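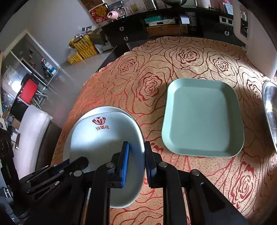 Stanari, 28/05/2026

Tableware sort, round table. Entry by G. Charbonneau, with notes from Edgardo Lumanlan.

Purpose: settle a stacking order for the mixed set before the shelf plan goes to Sipho. The set was bought in small lots and the shapes do not nest well. Two oval plates in gray-blue, one square green tray with rounded corners, white bowls and plates, stainless steel, and a few painted pieces. One oval and at least one white bowl carry the red lotus mark with red characters. Marked pieces are to be kept together as one group, whatever their shape.

Surface: the rose cloth stays on for all trials. Edgardo tried the bare tabletop on a previous round and the plates slid when the lower one was pulled out. Cloth to be pinned flat before starting. A fold under a plate gives a false height.

Ovals. Stack on each other, same direction, logo to the same side. Lift by the long edge. Lifting by the short end makes the plate swing and the foot scrapes the glaze of the one below. Put paper between them if they are going to the shelf for longer than a week.

Square tray. Does not go under the ovals. The raised rim carries the load at two points only and the stack rocks. Store flat on its own or at the bottom of the square group.

Shelf limit is 199 mm clear height, measured at the front lip. Wálter got a smaller figure at the back, where the shelf sags. Use his figure when he has written it down.

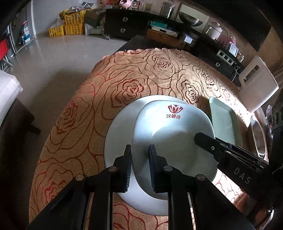

White bowl with lotus mark, set in the round plate. Square dish to the right.

Bowl in plate works as a storage unit. The plate is wide enough to protect the bowl rim from its neighbors. Drawback is floor area: each pair takes the full plate diameter. If space gets short, separate them and stack plates with plates.

Squarish bowls: grip at the middle of a side. The corners are harder to hold and the flat rim turns in the hand. Lizeth marks the midpoint with tape for new people. Remove tape the same day, it leaves residue.

Steel. Keep away from glazed pieces, gray rub marks on white glaze took 30 minutes to clean off with the Wirkska paste. Steel bowls go on the lower shelf, open side up. Load there should stay under 900 g per stack until the bracket is replaced.

Painted pieces. One layer only, felt between, decoration up. Large porcelain bowl goes last because of its size. It should not stand on its rim overnight.

Open items:
Felt circles, 80 on order from Chambi, expected in June.
Bracket for lower shelf, Wálter.
Label wording for the marked group, Lizeth.
Sipho wants the shelf plan on one sheet.

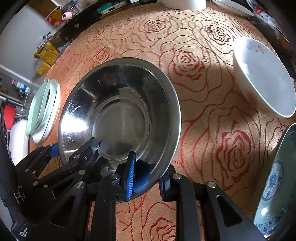

Can the steel bowls be stacked inside the large porcelain one to save a shelf?
Keep them separate. The steel rim bears on the glaze inside the bowl and leaves gray lines, even with felt in place, and the combined weight is too much for the lower shelf as it stands.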